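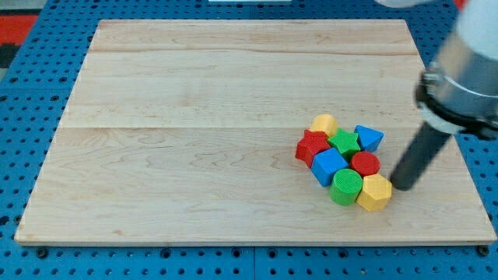

*Shape blocks on one of the boards, blue pegboard table, Tuturis workshop.*

I went to the Tuturis open day because my sister-in-law had a spare ticket and because I have bought a lot of wooden toys over the years, most of which now live in the bottom of a cupboard. The flyer promised "an honest morning among makers." It was July and the hall heating was on at one end only, so anyone sensible stood near the tea urn and worked outwards from there.

Tuturis is the umbrella name. Under it are three outfits that share the building: Jirkia, who make the blocks, Caldeira, who do boards and trays, and Hukex, who seem mainly to do the packaging and the talking. You get a paper map at the door with numbered stops. Mine had stop 6 printed twice and no stop 7.

The talk came first and went for too long. Arnaldo Tavares runs the Jirkia side and he knows his timber, I'll give him that. Ask him about grain and he's off. Ask him what the colour is and whether it survives a two-year-old's mouth and you get "a child-appropriate finish", which could mean anything. I asked again during the break and he said the test sheets were in the office. The office was shut for the open day.

He also told us that a good set of shapes "teaches geometry before language". I've raised two kids and minded four more, and what a star-shaped block teaches is that it hurts to kneel on. They like the colours. They like tipping everything out. If there's a study showing more than that, it wasn't on the display table, where there were plenty of brochures and a bowl of mints.

The blocks themselves are decent, and I'd like to be fair about that. The colours are what you'd expect of a kids' set, red, yellow, green and blue, strong and plain, none of the dusty sage and oatmeal you see in the boutique shops now. The tops have a fine cross-hatched texture. I'd assumed they would be smooth and I can't decide whether I like it. Tavares called it grip. My guess is it holds Vegemite, and I'd want to see one after a month in a family kitchen before paying for it. A woman beside me who runs a family day care said the same thing about playdough.

The yellow cylinder is the pick of them. It stands up properly, so a child can build on it. The five-pointed star is the one everybody picks up and the one I would leave out of the box, for the reason already given. Stars also never go back in the sorter without an adult turning them, which every parent knows by the second afternoon.

I spent longer on the boards than I meant to. The one under the blocks is a pale timber, maple by the look of it, with a soft wavy grain and joins so faint you have to go looking for them. Caldeira want $109 for a board of that kind. I've joined planks in my own shed, badly, and I can appreciate a tidy seam, but that is a lot of money for a flat thing that a child will push off a table. The sales pitch is that it "defines the play space". So does a tea towel.

Nobody at the Caldeira stand could tell me how it copes with being wiped down every day. The young bloke there said to use a damp cloth, never a wet one. Fine in a showroom. He was friendly about it, and he did go and ask somebody, and the somebody said damp cloth too.

The tables I'd happily have taken home. Bright blue pegboard, small round holes in a regular grid all the way across, and plainly there to be worked on. I asked whether they sold them and got a blank look.

Stop 9 was the storeroom, where Hukex keep the finished sets. According to the map there are 322 boxes on the racks at any time, a figure I had no intention of checking. The boxes are cardboard, sturdy enough, with a window in the front. I asked why a wooden toy sold on its green credentials needs a plastic window and was told it's "under review". It was apparently under review last year as well, if the day care woman's memory is right.

Then the shop, naturally, which you have to walk through to reach the car park. The full set with board and carry tray is $287. Without the board it drops a fair way, and if you're going at all, that's the version to look at. I bought neither. My sister-in-law bought a bag of offcuts for $4, and her grandson has apparently been happy with those, unpainted and no two alike, so make of that what you will.

Would I go again? Perhaps, if they fix a few things. Put the test sheets out where people can read them. Let us see a set that's been used hard, chips and all, beside a new one. Halve the talk. The scones were good but gone by half past ten, and parking is on the grass, so wear boots if it's been raining. Prams can manage the main hall but the storeroom has a step and no ramp.

Entry is a gold coin. They'll ask for your email at the door and you can say no.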